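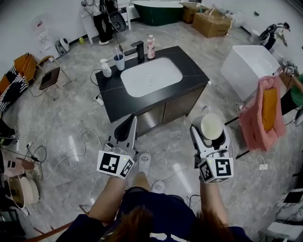

An Afternoon Teaching Robots to Tidy the Bathroom

I should say up front that I am a terrible person to send to a robotics open day. I can't get my own printer to work. But my editor had a spare invitation from Dromier, I had a free Thursday, and the train to Pundthorpe stops right behind their building, so off I went with a notebook and a granola bar.

I had pictured a lab. White coats, glass walls, maybe one of those arms from a car factory swinging around behind a yellow line. What I walked into felt more like the back half of a home improvement store on moving day. There was a bathtub, a toilet, a bathroom vanity with a black stone top standing right out in the middle of the floor, and cables pretty much everywhere you might want to put a foot. (I tripped twice. I was the only one who did.)

"Shoes or slippers?" said the woman at the door, and I picked slippers, because when do you get to wear slippers at work?

Dromier makes household robots, or wants to. The one they hope to sell is called Trular, and it was parked in the lobby with a ribbon around its neck, switched off, looking like a very polite coat rack. I kept waiting for somebody to turn it on. Cengiz Demirtaş, who runs the training floor, told me cheerfully that I'd be disappointed.

"Today you see the school," he said. "The student is asleep."

The school works like this. A person picks up a pair of grippers, one for each hand, and does chores with them. You squeeze, the fingers close, and you pick up the cup. Each gripper carries a white cube covered in black-and-white patterns, like a chunky crossword puzzle, and those patterns let the cameras work out where your hand is and how it's turned. You wear a camera up by your head, too, so that the computer gets your view of the job. Then you do the chore again. And again. The robot learns from the whole pile of recordings, the good tries and some of the clumsy ones.

At the vanity, a woman with long reddish-brown hair and a navy top was already at it. She had a cream-colored cup clasped in the white fingers of her right-hand gripper, held perfectly upright over the counter, and she was looking down at it the way I look at a full mug of coffee on the stairs. A toothbrush stood in a light blue cup on one side of the faucet, a pink-and-white pump bottle on the other. It could have been anybody's bathroom, if anybody's bathroom had a power strip next to the cabinet and no walls.

I asked Cengiz why they didn't use something simpler. Blocks, say. He looked a little hurt.

"Do you have blocks in your bathroom?"

Fair enough! His point was that a bathroom counter is mean. The bottles are tall and tip easily, the basin is a big hole right where you want to set things down, and the faucet sticks up in the middle like it's daring you to hit it. A robot that can put a cup back beside a faucet without sweeping the soap onto the floor has learned something useful. They move things between sessions so the software doesn't just memorize one layout. Some mornings the soap is on the left, some mornings it's in the sink. The goal for this one chore is 1000 good recordings, and the crew had started in January.

Then came the part I'd been dreading, which was my turn.

They gave me a pair of grippers and a quick lesson. Squeeze slowly. Keep the cubes where the cameras can see them. Don't lean in, because your head is the camera now and you'll block your own view. That last one was the hardest. I lean in for everything. I lean in to butter toast.

My job was to pick up the cup, move it to the other side of the basin and let go. I have moved cups my entire life, I'm considered quite good at it, and it took me 34 seconds, with a small crash partway through. The trouble is that you can't feel anything. Your fingers know how hard they're holding a cup without asking you, and once you put a gripper in between, all of that goes quiet and you have to do it with your eyes. I squeezed too hard, then not hard enough, and then I got the cup where it was going and couldn't bring myself to release it. I stood there for ages. A man waiting behind me started giving advice.

By my fourth try I was down to 13 seconds and unbearably proud of it.

Lunch was sandwiches from Ankrah, the bakery across the road, and I sat with a couple of the operators, who are the folks doing this all day. One used to style hair, and she said it had helped, since she was used to working with tools in both hands and her elbows up. The other had come from a warehouse job and liked the quiet. They both said the shoulders go first. They take a break every half hour, and there is apparently a lively argument about what music is allowed on the floor.

I asked whether it felt strange, teaching a machine to do a chore. The hairdresser thought about it through most of a sandwich.

"I'd like it to do the towels," she said. "I don't mind cups."

Towels are on the list, as it happens. One pink towel was already hanging over a frame near the tub, and Cengiz got a faraway look when I brought it up. Cloth is much harder than cups. It never sits the same way two times running, and half of it is always hiding behind the other half. He wouldn't give me a date. He wouldn't give me a price for Trular either, although I tried that one again over coffee.

What he did give me was a look at the software side, which was a young man at a desk scrolling through recordings and throwing out bad ones. He showed me a few. A cup set down too close to the edge. A bottle nudged and caught. One where the operator sneezed and both grippers jumped. Sneezes get deleted, in case you were wondering.

I asked if mine would be kept, and he pulled up my first attempt and watched the whole thing without blinking.

"We'll keep the fourth," he said.

So somewhere in that enormous pile of careful, steady cup-moving there is one by me. I'm told the next open day will have Trular awake and standing at the vanity, and I've already asked to be invited. I'd like to see whether it leans in.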